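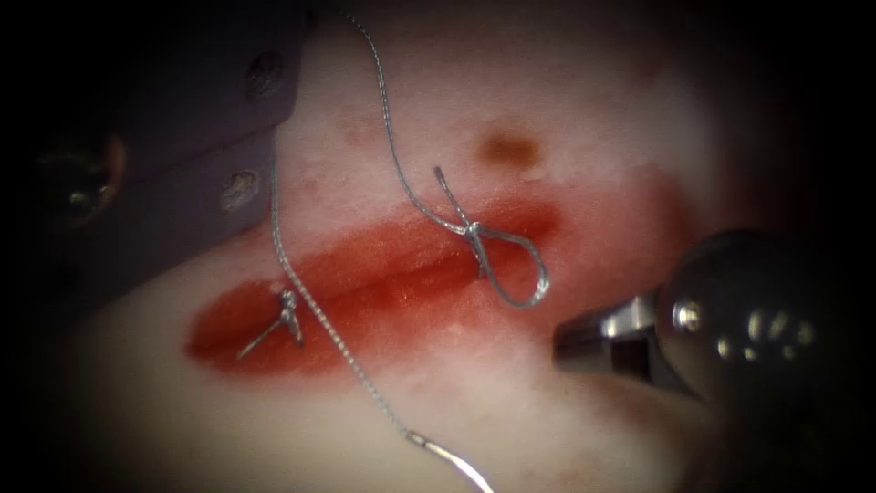 Zesari Teaching Trolley by Zindo

Home > Skills rooms > Trolleys and storage > Zesari

In stock. Usually leaves us within two working days.

If you have ever set up a room for a practical class at eight in the morning, with people already waiting in the corridor and the good scissors locked in a cupboard on another floor, then you will know why we are so fond of this trolley. The Zesari is a storage trolley for nursing, veterinary and medical teaching rooms. It holds the small kit for a whole class in shallow trays you can lift straight out and hand round, and it rolls through an ordinary doorway without anybody having to turn it sideways and say a few words under their breath.

We have sold Zindo furniture for a long while now, and the Zesari is the piece we get the most letters about (nice ones, mostly, and a few about the old castors, which we will come to).

What you get

The trolley arrives with 20 lift-out trays, arranged in two columns behind a pair of doors. All the trays are the same size, so it doesn't matter which one goes back in which slot. On top there is a flat work surface with a raised lip on all sides, high enough to stop a pair of forceps rolling off and low enough that you can still wipe it down in one go. A push handle runs across each end, and there's a hanging rail underneath one of them for a bin bag or a roll of couch paper.

The doors lock with a key. You get 2 keys, and please do put one of them somewhere safe on the day it arrives! We can cut replacements from the number stamped on the lock, so write that down too, perhaps on the inside of the supply cupboard door where the next person will find it.

In the top tray you'll find a roll of 500 blank labels. That sounds like far too many, and the first time we sent them out we thought so ourselves, but tutors change their minds about what goes where, and a tray that says "gloves, small" when it is full of tape is worse than a tray that says nothing.

The trays

These are the heart of the thing, really. Each one is a single moulded piece with rounded inside corners, so there is nowhere for fluff and bits of thread to gather. They can go through a dishwasher on a normal wash. They stack when full, with the contents of the one below left unsquashed, and nest when empty, which is handy at the end of term when everything is out on the draining board.

Dividers come as a separate pack. They click into grooves along the long sides and you can move them with your fingers, though they are a bit stiff for the first few goes. If you mainly store flat things such as dressings, drapes or practice pads, you may not want dividers at all. For needles, holders, scissors and other bits that slide about, we would order at least one pack with the trolley and see how you get on.

A word about sharps. The trays are for clean, packaged items and blunt instruments. Used needles and blades belong in a proper sharps container, and there is a bracket in the accessories list that holds one at waist height on the side of the trolley, well away from where people put their hands when they push it.

How people lay theirs out

There is no right way, but we have seen plenty of full trolleys over the years and a few habits seem to make life easier.

Most tutors fill by class and not by item. One tray becomes one student's place: everything that person needs for the session goes in it, and the tray is handed over at the start and checked at the end. It takes longer to pack beforehand, and we won't pretend otherwise, but the room is much calmer. You can see at a glance what hasn't come back.

Others keep the lower trays for refills and the upper ones for whatever is being taught that week, swapping them over as the course goes along. Bandaging one week, injections the next, wound closure after that. If you teach in more than one room this is probably the better plan, as you can send a stack of trays ahead and leave the trolley where it is.
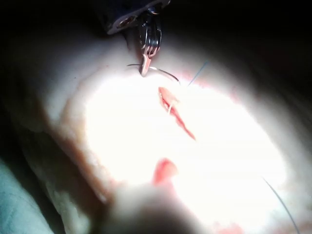

Wound closure practice: a curved needle held in the jaws above the pad.

Heavy things go at the bottom, please. Bottles of cleaning fluid, boxes of gloves by the case, that sort of thing. The trolley is steady enough, but it is taller than it is wide and it will tell you if you have loaded it upside down.

Colours and finishes

The body comes in white or in Clilitz, Zindo's own soft grey-green. We were doubtful about Clilitz when we saw it in the brochure, and then the first one was unpacked in our showroom and three of us wanted it for our kitchens. It hides scuffs better than the white does. The white does match nearly everything else you are likely to have in the room, so it is the one most people choose, and it costs the same.

Tray colours can be mixed if you ask when you order. Clear, blue and yellow are kept on the shelf. Other colours have to come from Zindo and will hold your order up a little.

The castors

Trolleys sold before last May had a hard plastic castor which was perfectly good on smooth flooring and rather noisy on anything else. The current one has a softer tread and is very much quieter. All the castors swivel and the front pair have foot brakes. If you have an older Zesari and would like the new castors, they fit the same holes, and you'll only need a spanner, a patient friend and something soft to lay the trolley down on. Empty it first!

Looking after it

Wipe the body down with warm water and a little washing-up liquid, then dry it. Ordinary surface wipes are fine as well. Please keep scouring pads and bleach powders away from the top, as they will take the shine off it in patches and there is no getting it back.

Put a drop of light oil in the lock once a year. Hair and thread wind themselves round the castors faster than you'd think possible, so turn one over now and then and snip out whatever has collected there.

The guarantee runs for 5 years on the body, doors and runners. Trays and castors are counted as wearing parts and are sold singly, so you need never buy a whole set for the sake of one cracked corner.

Accessories

Divider pack
Side bracket for sharps container
Spare tray, single, with or without lid
Snap-on lid (clear only)
Clip-on writing board for the push handle
Replacement castor, plain
Replacement castor, braked
Extra roll of labels

Delivery and unpacking

The trolley comes fully built on a small pallet, by lorry, with delivery to a ground floor door. Our carrier is Abou Jaoude, who have looked after our larger deliveries for years and who will ring you the afternoon before. If your teaching room is upstairs and there's no lift, do tell us at the time of ordering and we can talk about having it carried up. It can be done with the trays out, but it isn't something a driver can take on alone.

Check the doors before you sign. They should open and close without catching. A trolley that has had a knock on the way will nearly always show it there first, and it is far easier for us to sort out if it's written on the delivery sheet.

Colleges and hospitals are welcome to order on account, and we are glad to send a written quote if you need one for your purchasing office. For larger orders, ask us about having the trays labelled before they leave us. Send the list as you would like it to read, spelling and all, and we'll copy it exactly.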